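Bodulora air fryer, five months in

Posted 02/01/2026 by Hedvika Polák

Quick one, I'm between shifts. Bought this in August to replace a Bozsik that died mid-fries. Paid 213 with shipping to Ostitz. Not cheap. Box arrived dented, fryer fine.

The good. Heats fast. Potato wedges 18 minutes at the high setting, one shake halfway, crispy all over. Chicken thighs great, skin like glass. Reheated pizza better than the oven, way better than the microwave. Fan is quieter then my old one, I can hear the radio over it.

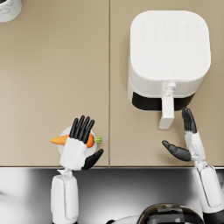 White air fryer on the counter, seen from above.

Less good. The drawer coating. Mine started to scratch after a couple months and I only use silicone tongs. Wrote to support, got a reply from a Botond Sárközi in the Prurnthorpe office, polite, asked for my receipt, sent a new drawer in 2 weeks. No charge. So points for that. Still, should not happen.

Touch controls. Hate them with greasy fingers. Have to wipe my hands every time I want to add a minute.

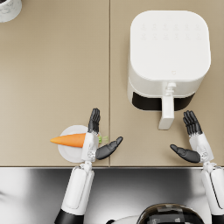
Fish is a mixed bag. Salmon good, breaded cod stuck badly, lost half the crust. Parchment helps. Do not preheat with just the paper in there, it flies up into the heater. Ask me how I know.

Cleaning: drawer by hand, warm water, soak ten minutes. Manual says dishwasher ok, I dont trust it. Manual is 76 pages btw and most of it is the same warnings in different languages. Recipe section is useless, all the times are too short.

Size is ok for two people. For four you're cooking in batches and the first batch goes cold.

Would I buy again? Yes, on sale. Four stars, would be five with a proper knob.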